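The Long Table: Building an Arm at the Clevitz Shared Workshop
Photos and notes by Hala El Idrissi
Posted July 5, 2021

Back in January I put my name down for a bench at Clevitz, thinking I would build a bookshelf and be gone by spring. Then I got talking to Mostafa Ragab over the parts drawers, and he had a secondhand arm and a lot of opinions, and well, the bookshelf is still a stack of boards leaning against my hallway wall (sorry, Kenza, I know you trip over it). What we have instead is a robot arm that can pick things up off a table, most evenings, if you are patient with it and keep your sleeves out of the way.

I promised everyone at the workshop I would put up a proper page, with the setup written down so the next people don't have to ask us the same things over and over. I should say that none of us does this for a living. Zineb Helmy writes the code because she is the only one who enjoys it, Mostafa does anything that involves a wrench, and I keep the notebook and label things. Brahim, Mostafa's brother, brings tea and tells us what we are doing wrong, and he is right more often than we like to admit.

The work at the moment is all about getting the gripper down to small things without bumping into tall ones. You would think a tabletop with a few objects on it would be easy! The trouble is that the arm has to come in from above, and anything with a neck or a stem gets in its way, so we have been practicing with the awkward stuff on purpose.

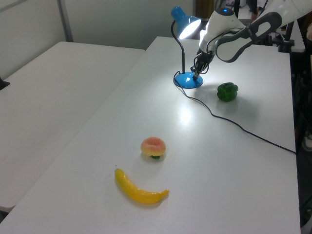

Gripper down behind the base of the blue lamp, with the lamp lit and the pepper, peach and banana out on the table.

The play food came from Kenza, and it has been the best thing anybody has given us. Real fruit gets bruised and sticky, and you can't leave it out between sessions, while a toy peach is the same peach every time. The banana is my favorite of the bunch and also the one I have written the most grumpy notes about. It wants to be picked up across the middle, and if the fingers come in even a little crooked it spins away like a compass needle. The peach just rolls.

The lamp is a whole subject of its own. A white table throws a lot of light back at you, and Zineb wanted to know how much that bothers the part of her program that finds the objects, so we do a set of runs with the lamp on and then the same set with it off. We are up to 165 runs in the notebook, and I can tell you that my handwriting gets much worse toward the end. She has a theory about the glare and I have a different one, and we have agreed to stop discussing it until we reach the end of the page.

A few things for anyone setting up after us. Please check the clamp before you switch on, every time, even if you were the last one to use it. Run the arm at the slow setting until you have watched it go through the whole path once. Watch the loops of cable at the wrist when you turn the gripper, and give them more slack than you think they need - Mostafa learned that one the expensive way, and a new cable took 17 days to arrive. Lamp cords go off the side of the table, never across the spot where the arm is going to work.

Next we want to try moving the lamp itself, picking it up by the base and setting it down somewhere else without tipping it over. Mostafa says the fingers are too short and wants to make a longer pair. I say we should try it first with the ones we have. If you would like to come and watch, or if you have an old lamp with a heavy base that you don't mind us dropping, leave a note in the El Idrissi cubby by the door and I will write back to you.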